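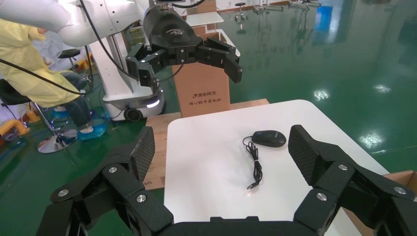

Randa Hattar
Archive editor, Drevia Airfield History Group

Last updated: April
Reading time: 5 minutes

Frequently asked questions about the old airfield at Drevia

We get a lot of letters and emails about the airfield, and I do love reading them, but many of you ask the same things and it seemed only kind to put the answers in one place. If your question isn't covered, please write anyway. I am slow, but I do reply.

Where was the airfield, exactly?

On the flat ground between Drevia and the river, on the Follell side of the road. Most of it went back to the plough after the war, and if you stand at the field gate today you would be forgiven for thinking it had never been anything but barley. The old perimeter track survives along the northern edge, and the farm still uses it.

Was there ever a hard runway?

There were plans for one, and we hold a drawing with a concrete strip marked on it in red pencil, but it was never laid. Aircraft used the grass throughout. In a bad winter the lower end flooded and everything had to come in over the village, which people grumbled about for years afterwards (my grandmother-in-law was still grumbling when I married into the family!). 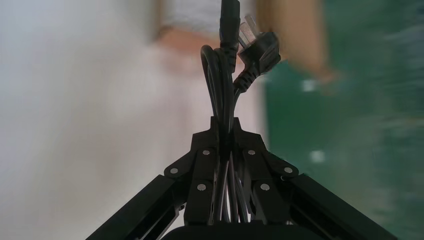 Can I walk on the site?

The public footpath from the church is open all year and follows the old perimeter track for most of its length. Everything else is private farmland, so please keep to the path and keep dogs on a lead when there are sheep about. Allow an hour and a half there and back, and wear boots if there has been any rain at all.

What is left of the buildings?

Rather little, I'm afraid. The watch office came down long ago, and the one hangar was taken apart and sold to a timber merchant. You can still find the base of the fuel store beside the path, and the brick air-raid shelter near the lane, though the doorway is blocked up and you can't go in. The small hut by the crossroads is often said to have been the guardroom. Bilal Boutros has looked into this at some length and thinks it was put up later as a bus shelter - I am inclined to agree with him, though it has cost us both a friend or two.

My father was stationed at Drevia. Do you have his records?

We don't hold personal service records. Those stay with the national archives of the country he served, and you will normally need to show that you are next of kin. We do have the station's visitors' book and a card index of 2,977 names, put together over many winters by Ilze Tamošiūnaitė from pay lists, letters and the parish magazine. Send me a full name and, if you have it, a rank, and I will gladly look. Spellings wander a good deal, so do mention any variants used in the family.

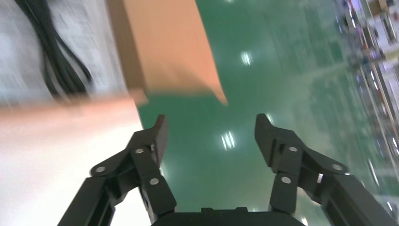 Cardboard box, green floor

Can I have copies of your photographs?

You can, and there is no charge for family use. For books or television we ask for a small fee and a line of credit. A few albums were lent to us by families who would like to be asked first, so it may take me a week or two to come back to you.

Would you like the things in my attic?

Very possibly! Letters, log books and snapshots are always welcome, and if you'd like to keep the originals we can scan them and post them back. What we can't take is anything large, or anything that might ever have been meant to go bang. If you find something of that sort, leave it where it is and ring the police.

Contact: Randa Hattar, Drevia Airfield History Group | © Drevia Airfield History Group | Back to top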